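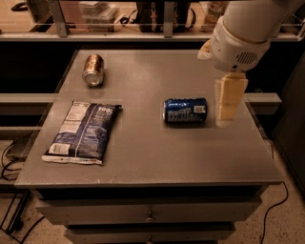
For three weeks I am trying to make a proper snack corner in our shared room at Irngate, and today I want to write down what I learned, maybe it helps someone with a small room. The main thing I fight with is the top of the cabinet. It is flat and gray and smooth, the drawers are just under it, and still the cans and the snack bag are lying on top. Both cans on their side, the blue one and the silver-gold one. So this thread is about drawers and about habits.

First some background. The room is on the second floor, and people from four small offices use it. We have a sink, a kettle, a fridge which is too small, and the gray cabinet. I do the shopping for the snacks. I was asked in January and I said yes too quickly.

Before, everything lived in paper bags on the floor near the fridge. You wanted a biscuit, you had to kneel. In the evening the cleaner had to move all bags and then put them back, and of course they came back in another order.

So my idea was simple: a cabinet at hand height. Drinks in one drawer, dry things in another drawer, and the top stays free for making a sandwich or putting down a plate.

I found ours at Panicker, the used office furniture place behind the bus station in Zorkcombe. They have a big hall and you can walk in and open every drawer yourself. I opened many drawers that day. My hand smelled of old coins in the bus.

What I would tell anybody who buys used drawers: pull each one out completely, push it in with one finger, and see if it goes straight. If it turns a little to the side already when it is empty, with drinks inside it will be much worse.

Also look at the knobs. Ours are small and round, one in the middle of each drawer. They look nice. But with a heavy drawer you want to pull with the whole hand, and on a small knob there is place for two fingers and maybe a thumb.

I was thinking to change them for long handles. Then you need two holes where now is one, and the old hole stays visible in the middle. For the moment I leave the knobs.

One more detail that I like very much: the top comes out a little over the drawers, like a thin lip. When somebody spills coffee and wipes it to the front, it drops from the lip and mostly misses the drawer front. Mostly.

Now the contents. My first plan was cans in the upper drawer, standing. It did not work. The upper drawer is too low for a standing can, I had measured the outside and forgot the bottom and the runners. Please measure inside!

So the cans have to lie down. Lying cans roll. You open the drawer and all of them come forward to say hello, you close it and they go back with a terrible noise. In the next office they asked me politely what is happening at 8 in the morning.

Things I tried against the rolling:

A kitchen towel folded under the cans. Works for two days, then the towel is a ball in the back corner.

Pieces of cardboard between the rows. Works good, but people take out a can and also take out the cardboard, and then leave the cardboard in the sink. I don't know the reason for the sink.

A rubber mat, the kind with small holes, cut to the size of the drawer. This is the winner. I got it in Brellow, in the kitchen part, from a roll. You can cut it with normal scissors. It also makes the noise smaller.

If you cut such a mat, cut it a little too big first and then trim. I cut it exactly, and it was short on one side. It is my own fault and I see it every time I open the drawer.

The dry things went to the lower drawer. Crackers, nuts, chips, tea in boxes. Bags are difficult in a drawer. If they lie flat, you only see the first one. If they stand, they fall down when one is taken.

My solution for bags: old shoe boxes without lid, bags standing in them like letters in a post office. The upper edge with the name looks at you. People can move the bags with a finger until they find what they want.

For the small bags, the ones with the big "100" printed near the top, a shoe box is too deep and they disappear. They need something lower. I cut one box down to half height with a bread knife (not a good tool, but it was the tool I had).

I wish all bags had a clear side to stand on. The blue one on the top there has the nutrition panel and also a white label lower down, and if you put it with the wrong side to the front you learn about salt but you don't learn what you are going to eat.

Now the hard part, the top.

I believed that if there is a place for every thing, every thing will go to the place. This is what the books say. In my room the things go to the nearest flat surface. A flat top at this height is like a magnet, you put down a can for one second to open the fridge and then the phone rings.

I also do it. On Monday I wrote a small note "please keep the top free" and when I wanted to put it on the cabinet I had to move my own cup.

About notes in general: after the first week nobody reads them, me included. I have now removed all notes except one, which says which drawer is for drinks. The new people are thankful for that one.

What helped more was a tray. I was against it in the beginning, it looked to me like giving up. But if things will be on the top in any case, then it is better they have a border around them. One tray on the left side, everything which waits goes there, the rest is for plates.

The tray also helps with lying cans. On a smooth top like ours a can on its side can start a trip if somebody closes the drawer with the knee. In the tray it goes only until the border.

It is not there every day, I must admit. Somebody uses it to carry cups to the meeting room and then the tray has a meeting too, sometimes until the next morning.

I will maybe fix it with those sticky strips. But then we can't wash it well. I am still thinking.

Thu 11 April, small update to the thread for those who asked about money and sizes.

The cabinet was 30 at Panicker, and delivery inside Zorkcombe was another 30. Yes, the same as the cabinet. I asked two times if I understood correctly. It came up the stairs with two strong men and one scratch on the back, which is now to the wall.

The mat from Brellow was cheap, I lost the receipt so I don't want to say a wrong price. The shoe boxes were free, three colleagues brought them and now I know what size of shoes everybody has.

Somebody asked why I don't use the shelf for the snacks. I tried it too. On a shelf all is visible and it looks very tidy on the first day. Then the back row gets forgotten, and in March I found crackers that were older than my contract.

In a drawer you look from above and see everything until the back. For me this is the biggest advantage of drawers for food. A deep shelf is only good for things you buy in big packs and don't need often, like paper towels.

Another question was about weight. A drawer full with cans is really heavy. I now fill only the front two thirds and keep the rest of the cans in the fridge or in the storage. Since then the drawer opens with two fingers, also with the small knob.

Pull it slowly the first time after you fill it. If it hangs down in the front, take some out immediately. We had one morning with the drawer on the floor, no foot was hurt, only one can got a strange shape.

And cleaning. Sugar drinks are sticky also in a tiny amount. I wipe the top every day with warm water and one drop of dish soap, then again with only water. The second wipe is important, otherwise you get gray clouds on the gray and they are visible in the evening light.

For the round knobs I use an old toothbrush, going around where the knob meets the drawer. There lives the dirt of all the people who ate chips and then wanted a drink.

The drawers I empty completely once in a month. Mat out, shake over the sink, wash, dry on the radiator. While it dries I look at the dates on the bags. What is close to its date goes to the tray on top and is gone before lunch, always. So the top is useful for something.

This I want to say also to people who are stricter than me: food on the top gets eaten, food in the drawer gets saved. If you want to finish something, put it out. If you want that it lasts until Friday, lower drawer, at the back, behind the tea.

What I still want to do: a wooden divider for the can drawer, made to measure. A hook on the side for the towel. And a second small box for the opened bags with their clips, they are now everywhere.

If somebody has a good idea for clips, please write me. The clothespins break and the nice metal ones go home with people.

Next week I go again to Panicker to look for a narrow cabinet for cups. I will take the measuring tape and this time measure the inside. If you know the place and saw something about as wide as a chair and with doors that close by themselves, tell me which row it stands in.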